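Foro Closholm › Manipulación y teleoperación › Demostraciones en simulación
Tema: Apertura de cajones por control remoto, ¿cuántas demos y con qué mando?

stusov_lab
15 May 2018

Estoy grabando demostraciones de apertura de cajón en simulador, con robot de dos brazos y torso fijo. El operador lleva gafas y un mando en cada mano; la pose del mando se traduce a pose de la pinza y la cinemática inversa va por detrás. El objetivo es entrenar por clonación de comportamiento, sin recompensa.

Llevo 378 episodios. El problema está en la aproximación: el operador llega con la pinza demasiado baja o demasiado cerca, y en cuanto hay contacto con el frontal el mueble entero puede desplazarse. El mueble no está anclado al suelo.

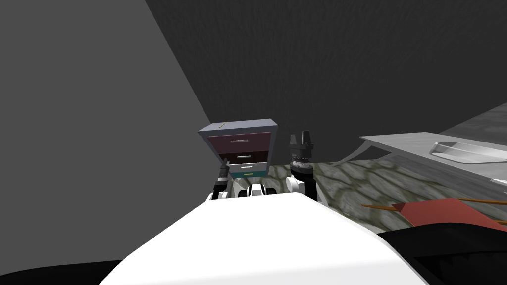 Pinza izquierda contra los cajones inferiores, mueble levantado.

Dos preguntas. ¿Conviene guardar estos episodios o tirarlos? ¿Y alguien ha comparado el mando en mano con un brazo maestro a escala para esta tarea?

rgb_nulo
Tirarlos. Si clonas, clonas también el empujón. Yo además fijaría el mueble y me olvidaría.

m_ichikawa_fan
No estoy de acuerdo con fijarlo. Si en el robot real el mueble es ligero, la política aprende a tirar con una fuerza que luego no le sirve. Itsuki Ichikawa dio una charla interna en Matsuda en agosto y defendía lo contrario: dejar el objeto libre, pero marcar el instante del primer contacto y recortar lo que viene después si el operador se equivoca.

rgb_nulo
Recortar a mano 378 episodios. Suerte.

stusov_lab
El recorte se puede automatizar con un umbral de desplazamiento de la base del mueble. Lo que no sé automatizar es la aproximación mala sin contacto. Desde la cámara de muñeca el operador no tiene referencia de profundidad y corrige tarde.
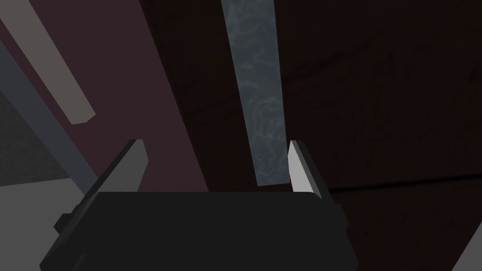
Probé a mostrarle esa vista en un recuadro dentro de las gafas. Mejora la orientación de la pinza, pero alarga el episodio: la mediana pasó de 160 a 826 pasos con el mismo operador. La mayor parte son pausas, y las pausas también se clonan.

kp_derivativo
Filtra por velocidad de la pinza antes de entrenar. Si la norma queda por debajo de un umbral y la apertura no cambia, elimina el paso. Ojo con el momento de cerrar sobre el tirador: ahí la velocidad es casi cero y es justo lo que quieres conservar.

Sobre el brazo maestro: usamos uno en el banco Sundum. Da mejor sensación de los límites articulares — con mando en mano te sales del espacio alcanzable sin enterarte — pero para tirar de un cajón en línea recta la diferencia fue pequeña.

rgb_nulo
¿Pequeña medida cómo?

kp_derivativo
Tasa de éxito de la política, 59 episodios de entrenamiento por dispositivo. Muestra corta, lo admito.

rgb_nulo
Con eso no se distingue nada.

m_ichikawa_fan
Volviendo a la aproximación: separa la tarea en dos fases. Primero la pinza se coloca en torno al tirador y el operador confirma con el gatillo; después empieza el tirón. Así puedes descartar la primera fase sin perder la segunda. Y deja el brazo que no trabaja en una postura fija, o la política le asignará un movimiento que nadie quiso enseñar.

stusov_lab
Hecho lo de las dos fases. El brazo derecho lo dejo vertical, con la pinza abierta hacia arriba. La confirmación la pido a la altura del cajón central:

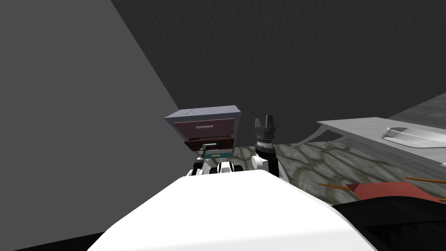

Etiquetas: teleoperación | clonación de comportamiento | cajones | simulación

kp_derivativo
Mejor. Yo guardaría también la pose de la pinza relativa al tirador, no solo en coordenadas del torso. Si luego mueves el mueble, lo agradeces.

rgb_nulo
Sigo pensando que hay que anclarlo, al menos en una tanda de control. Mismo operador, mismo mando, mueble fijo y mueble libre. Sin eso no sabes si falla la persona o el modelo de contacto.

stusov_lab
De acuerdo con la tanda de control. La lanzo con el filtro de velocidad desactivado y subo las curvas a este mismo hilo.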